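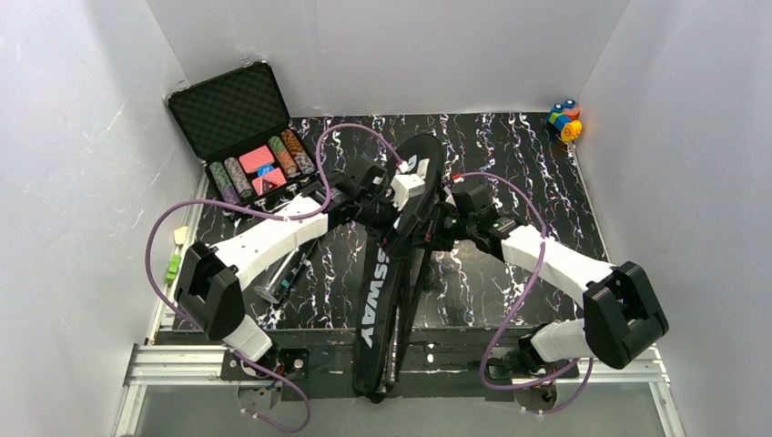
Rafferty

5/5/22

Long bag day on the two-arm cell. The question I wanted to answer before the Trirkport visit is whether the policy gets anything out of the distractors we leave on the table, or whether we're just making life hard for ourselves. So the poker case stayed open at the back left, the toy stayed in its corner, the clear tube went in at a slant, and the black bag ran down the middle with its bottom end over the front edge.

Training set is still the 1,562 demos from November, no new ones. I ran 22 trials with clutter and then the same again on a bare table, both grippers going for the top part of the bag. Clutter cost us 2 grasps, and both were the left arm closing too early. The bare table cost us none. That's a smaller gap than I expected and I'm pretty happy about it!

What I don't love is the marbled top. It's shiny, and the clear tube picks up reflections of it, so I can't say whether the early closes come from the clutter or from the glare. Fanasthorpe had the same complaint about their glossy table and went matte — I'd like to try that before we change anything in the model.

Other stuff: with both grippers this close together near the top, the wrists don't have much room. I put a minimum spacing into the planner (config is under skikham/bag_long) and it slowed the approach a little, fine by me. Purple cables need a look too, the left one loops right over the chip case and I want it shorter.

Next: matte sheet, same seeds, tube in and tube out.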